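4.2 Choosing between the two wrists

Most of our early failures had nothing to do with grasping. The planner would find a perfectly good grasp for the left arm and another perfectly good one for the right, and then happily send both wrists through the same bit of air. We'd sit there with a hand over the stop button and watch the elbows get closer. So before I get to the learned part of the system, I want to spend a bit of time on the dull layer underneath it, which we call Ilport, and which decides who goes first.

Ilport is small. It takes the two joint trajectories proposed by the policy, pads every link with a capsule and sweeps them forward over a short window. If two capsules touch, one arm has to wait. Our first version always made the left arm wait, which was easy to write and worked nicely for single cups and boxes, but with anything soft and wide it was hopeless. A bag needs both wrists close together for long stretches, and a planner that treats closeness as danger will simply never let you pick one up (we lost most of a week to this before anyone looked at the logs properly).

The fix was to let the padding shrink. Each capsule now has two sizes, a generous one for travelling and a tight one for working, and the switch happens when both grippers have been assigned to the same object by the perception module. We don't shrink the padding on the shoulders or the upper links at all, only from the wrist onwards. That one change did more for us than any of the tuning that came before it. Figure 3 has the arms in the sort of arrangement that the tight capsules are meant for, with both grippers at the backpack and the loose objects left to the back left and in front of it.

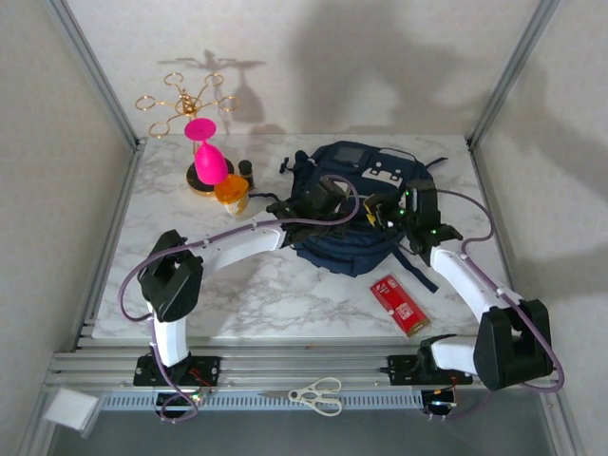 Figure 3. The two-arm cell with a navy backpack between the grippers. The wine glass holder at the back left is treated by the planner as a fixed obstacle.

4.3 Things that are thin, shiny or see-through

Perception is where I have to be a bit more modest. We use Cuvitz for segmentation and build a height map from its output, and for large matt objects such as a bag or a carton the map is good enough that I've stopped checking it by hand. Thin metal is another story. The curling arms of the holder in Figure 3 come and go in the map depending on the light, and the shadows that the robot throws on the walls don't help either, as the segmenter now and then decides that a shadow is a rather flat object worth avoiding.

Translucent cups gave us the opposite trouble. The segmenter would find the thing inside the cup and miss the cup, so the planner left room for the contents and not for the wall around them! We tried a few clever things here and ended up with a very plain one: any mask that is fully surrounded by uncertain pixels gets grown outwards until the pixels become certain again. It makes cups look fatter than they are. I can live with that, because a fat cup only costs us a slightly longer path.

For the holder we went further and gave up on the height map altogether. Objects on a short list are swapped for a solid upright cylinder before they reach Ilport, hooks and all. This means that the system can't reach in among the hooks at present, and any task that asks it to hang something up has to take the holder off the list first. We do that with a flag in the task file, which is ugly, and Ravn (our task scheduler) has no idea that the flag exists.

4.4 Timing

The whole loop, from segmentation to joint targets, has a budget of 400 milliseconds. Segmentation eats the biggest share. The capsule sweep is cheap when the arms are far apart and gets dearer as they close in, since the tight capsules are checked at a finer step. When the budget is blown, both arms hold position and the cycle is dropped – no half-finished plan is ever sent on. After 6 dropped cycles in a row the task is abandoned and the arms go back to rest.

I was worried that holding still so often would make the motion jerky. It does, a little, mostly when both wrists are over the same object. We considered smoothing across dropped cycles and left it out of this version, as I'd like to understand the drops before hiding them.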